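Rubrique : Cuisine & rangement – Foire aux questions

Égouttoirs en bois : vos questions, nos réponses (un peu méfiantes)

Nous recevons beaucoup de courrier sur les égouttoirs à chevilles, ces petits râteliers en bois où l'on glisse les assiettes à la verticale. Les fabricants en disent énormément de bien. Nous en avons utilisé plusieurs et nous sommes plus réservés.

Est-ce vraiment plus hygiénique qu'un égouttoir en plastique ?

On le lit partout, rarement avec une source. Le bois absorbe l'eau, le plastique la laisse stagner dans les coins. Dans les deux cas, un égouttoir qu'on ne lave jamais finit par sentir. Si une notice vous promet un bois « naturellement antibactérien », demandez sur quoi repose la promesse. Nous avons posé la question à Lasto en avril et nous attendons toujours.

Toutes les assiettes tiennent-elles ?

Non. Les assiettes rondes et plates, oui, en général. Les ovales posent plus de difficultés : dans la longueur, elles dépassent et basculent ; dans la hauteur, elles penchent. Les bords relevés prennent de la place entre deux chevilles, et il faut parfois sauter un cran. Le nombre d'assiettes annoncé sur l'emballage suppose une vaisselle fine que peu de gens possèdent. Sur un modèle à douze chevilles, deux rangées de six, ne comptez pas trop dessus avant d'avoir essayé avec vos propres assiettes.

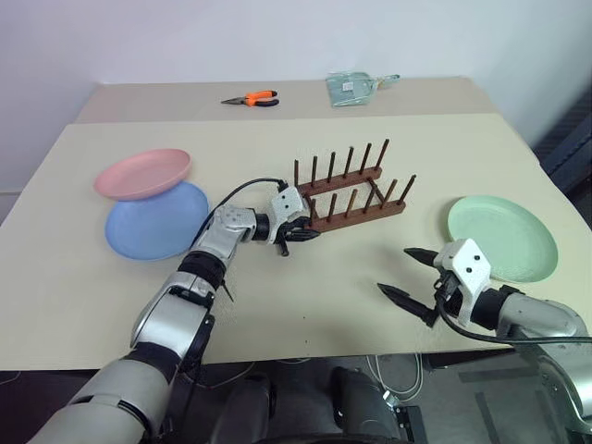
Essayez d'abord à vide, sur une table, avec la vaisselle sèche. On voit vite si une assiette force ou si elle flotte. Commencez par la plus large et gardez les petites pour la fin.

Mes chevilles s'écartent. Est-ce un défaut ?

Cela dépend. Certains râteliers ont des chevilles inclinées d'origine, et le vendeur vous le dira toujours, y compris quand ce n'est pas le cas. Faites bouger la cheville entre deux doigts : si elle tourne, le collage a lâché. Une goutte de colle à bois résistante à l'eau suffit le plus souvent. N'y allez pas à la pince, ou alors avec un chiffon autour, car les mâchoires marquent le bois.

Faut-il huiler le bois ?

De temps en temps, avec une huile compatible avec le contact alimentaire. Les flacons « spécial égouttoir » de Druvitz nous laissent sceptiques : nous n'avons pas vu de différence avec une huile minérale ordinaire, sauf à la caisse.

Où le poser ?

Sur une surface plane, un peu à l'écart du mur pour que l'air circule. Sans plateau, l'eau coule sur le plan de travail, ce que les photos de catalogue oublient souvent. Un torchon plié dessous fait l'affaire, à condition de le changer.

Le modèle Altberg à 74 euros vaut-il son prix ?

Il est joli. Le nôtre avait un pied plus court que les autres, et nous n'avons rien constaté qui justifie un tel écart avec un modèle de supermarché.

Commentaires (4)

Tamara Roman
Le mien a noirci aux deux bouts en un hiver, huilé ou pas. Je suis revenue au métal.

Hazem Ezzat
Un peu sévère pour Altberg ! J'ai le même et il ne bouge pas d'un millimètre.

Cosmin Pascu
Et pour les bols ? Vous n'en parlez pas du tout.

Anas Karam
@Cosmin – chez moi les bols tombent, je les mets à l'envers sur un torchon.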